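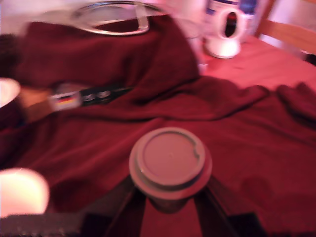 *Page last updated: March 24, 2025*

Veltik has begun recording remote-control demonstrations for Clotel, its tabletop handling project. An operator steers the arm from a hand controller, and each run is saved for training.

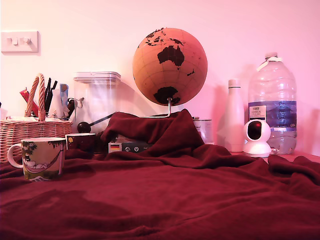 Soft cloth is the hard part, according to project lead Rokeya Kodikara. It changes shape with every touch, so no two runs start alike. A blanket heaped over something, with a mug standing on its folds, gives the controller few flat surfaces to work from. The plan is 300 runs by July, shared between two operators.

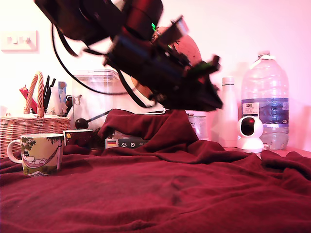 ## Next stage

Guiding the arm by hand – slower, but with finer control of the wrist – will be tried at the Thambiah site. Runs will be limited to six minutes.

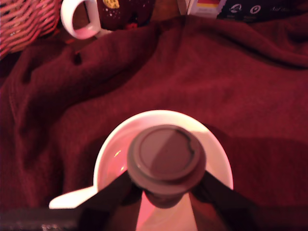

*Gripper holding a dark brown object over a white mug.*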